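Flowers for the winter tables: news from the Lirnon Street growers

Dec 3, 2022
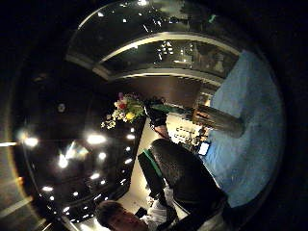
Many members have asked me if the cutting group will stop for the cold months. The answer is no, but we change the way we work. From now until the end of winter we meet only every second week, and we use what we have dried, what we buy from Ardeleanu, and the green branches that people bring from their own yards.

First, some words on the season. The August heat was hard on the dahlias, and we lost most of one bed before the water tap was repaired. The zinnias did not mind at all. In total the group made 400 small bouquets for the meal program and the two seniors' residences, and this is more than I expected in spring. Natalina Sanna kept the delivery book all summer and she would like somebody else to have it next year. If your handwriting is clear and you have a bicycle or a car, please speak to her.

Now the winter work. Ardeleanu has offered us their second-grade stems again, for the same price as last year. These are flowers with a bent neck or a small mark on a petal. In a mixed bunch the marks do not show much. The box comes in the morning, and the stems must be cut and put in deep water before noon. Please bring your own cutters, as we have only 4 pairs and one of them is very stiff.

A few people wrote to me that their bouquets fall apart on the way home. I had the same problem for years. My neighbour Margareta Furtună, who worked in a flower shop when she was young, showed me to turn the bunch a little in the hand each time I add a stem, always in the same direction. The stems then cross at one point and you can tie them there with one piece of string. Take off every leaf that would sit under the water - this is boring work, but the water stays clean for two or three days longer. Do not use the thin green wire on tulips.

Seed orders: the Trurnitz list is pinned beside the sink. Write your name and the number of packets, and put the money in an envelope. Kári Kirkegaard will send the order in the new year. He asks me to say that he cannot read initials, so please write the full name. Last time 11 packets of sweet peas had no owner, and they are still in the drawer if you want them.

The shed key has moved. It is now with Lucian Mihăilă at number 800, the house with the blue door. He is at home most evenings, but telephone first.

The next meeting is in the side room at half past nine. Bring a jar and something warm to wear - the heating comes on late.

Lenuța Pană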